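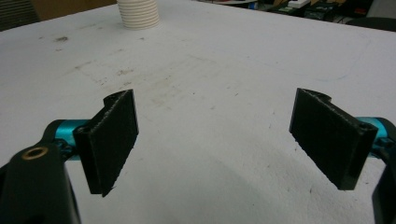 Smudges and faint scratch marks on a white tabletop.

May 10, 2022
By Sota Yagi

Ticket: Label printer skips every second label after roll change
Status: Closed

Reported: Covix desktop label printer at the packing bench feeds one printed label, then one blank. Started after the first shift put in a new roll of 2,000. Error light stays off. Order numbers in the packing software look correct, so labels are missing on paper only.

Checked first: cable, driver, print queue. Queue had 200 jobs stuck in it from the morning. Cleared them and restarted the print service. No change.

Printed a settings page. Label length was set to the old Bavis stock, which is longer than the Lambrakis rolls we buy now. The printer was looking for the gap in the wrong place and feeding forward until it found one. Changed the length in the driver and ran a test from Dirkora. Five labels came out fine, then a blank.

Opened the lid and found glue on the gap sensor. Cleaned it with a dry swab, then alcohol. Ran the sensor calibration twice — the first try stopped halfway and I had to hold the feed button again. Counter read 1,107 before the test batch and 3,067 after the whole roll was nearly used up. No blanks in that run.

Still open: the driver goes back to the old length when someone logs in with the shared account. I saved the new size as the default for that account, but please check it after the July update. If blanks come back, look at the length setting before opening the lid.

Contact the help desk | Back to top

Recent tickets
Scanner beeps but enters no code
Packing software slow at login
Shared account locked after password change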